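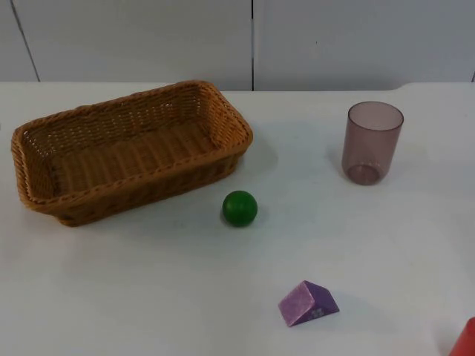
Your bones are alive! They have blood running through them, they can feel pain, they grow when you grow, and if one of them breaks it can mend itself with brand-new bone. A skeleton in a museum looks dry and chalky, so it's easy to think the ones inside you are like that too. They're much more interesting. Part of every bone is a hard mineral, a bit like stone, and part of it is a tough, stringy stuff called collagen (say it KOL-uh-jun). Think about the tan-brown wicker basket on the table. It's woven, and lots of thin pieces crossing each other make something much stronger than one thin piece could ever be. Collagen fibers in a bone cross and overlap too, and the hard mineral fills in around them. The collagen lets your bone bend a tiny bit without snapping. The mineral stops it from being floppy. You need both.

So what happens when a bone does break? Say you're hanging upside down from the top bar at Ponus Park, your hands slip, and you land on your arm. OUCH. Let's follow that arm all the way from the bar to the day the cast comes off.

The first few minutes

A break is also called a fracture. Lots of people think a fracture is a small crack and a break is something bigger, but doctors use both words for the same thing. Now you can tell your grown-ups!

Bones have tiny blood vessels inside them and a thin skin around the outside, and that skin is full of nerves. When the bone breaks, the nerves send a very loud message to your brain. The message says something is wrong, stop moving this arm! It hurts a lot, and crying is fine.

At the same time, the little blood vessels leak. The blood pools around the broken ends and turns thick and sticky, a bit like jelly. This is a clot. You have seen a clot before if you've ever had a scab on your knee. The one around your bone is on the inside, so you can't see it, but your arm may swell up and turn purple or blue.

If you think you or a friend might have broken a bone, keep the sore part still and get a grown-up right away. Don't try to straighten it, and don't try to "walk it off."

Taking a picture of your insides

At a hospital or clinic, a doctor or nurse will look at your arm and ask where it hurts. They might ask if you can wiggle your fingers. They can give you medicine to help with the pain, and you're allowed to tell them if it still hurts afterward.

Then it's time for an X-ray. X-rays are a kind of light that your eyes can't see. They zip straight through soft things like skin and muscle, but bone blocks a lot of them. That's why bones show up pale in the picture and everything soft looks dark or gray. You can't feel an X-ray at all. The hardest part is keeping still while the picture is taken, which can be tricky with a sore arm.

If your X-ray is at Dorkel Children's Hospital, you can ask to see the picture on the screen. (Always ask! It's YOUR bone!)

Here are some kinds of fracture a doctor might find:

A greenstick fracture is one where the bone bends and cracks on one side only. It gets its name from young, green twigs. Try to snap one and it bends and splinters, while an old dry twig goes crack. Kids get greenstick fractures more than grown-ups do, as kids' bones are bendier.

A buckle fracture happens when a bone gets squashed and bulges out a little, a bit like pushing down on a paper straw. These are very common in wrists, and they usually heal fast.

A complete fracture goes all the way through, so the bone is in two pieces.

Lining things up

Bones are great at growing back together, but they can't see where they're going. If the two ends have slipped out of place, a doctor may have to move them back into line. This is called setting the bone, and you get medicine first so that it doesn't hurt the way you'd think. Sometimes you'll be fast asleep for it. A few fractures need metal pins or plates to hold the pieces while they heal, and a surgeon puts those in during an operation, when you are asleep.

After that, your arm needs to be kept still. That's the cast's whole job. A cast doesn't have any healing medicine in it. It's more like a very strict babysitter who says, "No wiggling!" while your body gets on with the work.

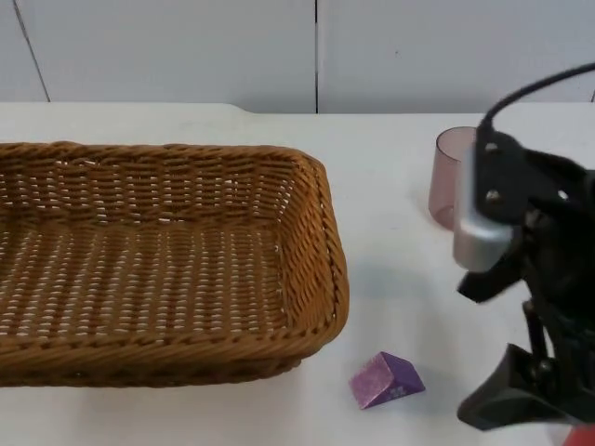 Casts come in two main kinds. Plaster is the white, heavy one, and it starts off as bandages dipped in water. Fiberglass is lighter and comes in lots of colors. In both kinds there's soft padding next to your skin, and then layer after layer wrapped around the outside. It can feel warm while it sets, and that's normal. You might get a splint first if your arm is very swollen. A splint is like half a cast held on with a bandage, and it leaves your arm some room to puff up.

At the Cuypers Street cast room, 260 kids got a new cast last June, and the color picked most often was lime green! Purple came second. Orange was way down at the bottom, poor orange.

The builders move in

This is the best part, and it all happens where you can't see it.

Remember the clot? It's time for cleanup. Special cells arrive in your blood and clear away germs and tiny broken bits. It's like sweeping up before you start building.

Next, your body makes a soft bridge between the two broken ends. The bridge is called a callus (say it KAL-us). It's made mostly of collagen and cartilage. You already know what cartilage feels like, because it's in the bendy top part of your ear. Go on, give it a wiggle. A soft callus is like that. It joins the ends together, but it isn't strong enough for cartwheels yet.

Then come the bone builders, called osteoblasts (OSS-tee-oh-blasts). They are tiny cells, far too small to see without a microscope. They make new bone, using calcium and other minerals carried in your blood. Bit by bit the soft bridge turns into a hard one. On an X-ray you can often see it as a cloudy lump around the break, and doctors get quite excited about a good lump.

But wait — you don't want a lump in your arm forever! So there's another team, called osteoclasts (OSS-tee-oh-klasts). They nibble away bone that isn't needed. The builders add a little here, the nibblers take a little away there, and slowly the bone gets back to a smoother shape. This is called remodeling, and it carries on for months or even years, long after you've forgotten which arm it was. Kids' bones are so good at it that a small bend can straighten out as they grow.

Builders and nibblers aren't only there for emergencies, either. They're working in your skeleton right now while you read this.

How long does it take?

It depends on which bone it is, how it broke, and how old you are. Many kids with a broken wrist or arm are in a cast for a few weeks. A broken leg usually takes longer. Grown-ups nearly always have to wait longer than kids for the same kind of break, so this is one thing you're better at than your teacher.

While you're waiting:

Keep the cast dry, unless your doctor has told you that yours can get wet. A plaster cast goes mushy in the bath.

Don't poke anything down it. We know it itches! Rulers, pencils and knitting needles can scratch your skin, and then the scratch can get sore and infected. Try blowing cool air down the end with a hair dryer on its cool setting, or ask a grown-up to tap on the outside.

Rest your arm up on a pillow for the first few days, as this helps the swelling go down.

Eat foods with calcium in them. Milk, yogurt, cheese, tofu with added calcium, and leafy greens like kale are all good. Your body needs vitamin D too, so it can use the calcium.

Tell a grown-up right away if your fingers tingle, go numb, look blue or very pale, or if the cast feels too tight or the pain gets worse. Don't wait until morning to say so.

Cast-off day

The cast saw looks scary and sounds like a vacuum cleaner in a bad mood. But it doesn't spin like a saw for cutting wood. The blade shakes back and forth very quickly, just a tiny amount each way. That cuts through hard cast, and soft skin mostly just wobbles along with it. It may tickle or feel warm. You can ask for ear protectors if you don't like the noise.

When the cast comes off, your arm might look like it belongs to somebody else. It can be thinner, since the muscles have been having a long rest. The skin can be flaky, and the hairs may look darker. It might smell like old socks, too. Wash it gently with warm water, don't scrub, and it'll soon look like yours again.

It will probably feel stiff. The doctor may show you some stretches, or you might see a physical therapist, whose job is helping bodies move well again. Ask when you can go back to sports and climbing. New bone needs a bit more time to toughen up before you're swinging from that top bar again.

Try it yourself: the rubber chicken bone

Ask a grown-up to save you a clean, cooked chicken leg bone. Put it in a jar, cover it with white vinegar, and leave it for 5 days. Change the vinegar once in the middle. The vinegar dissolves the hard mineral and leaves the collagen behind. Rinse the bone well and try to bend it, then wash your hands. What does it feel like?

Category: Your Amazing Body / Bones and Muscles / Ages 7 to 10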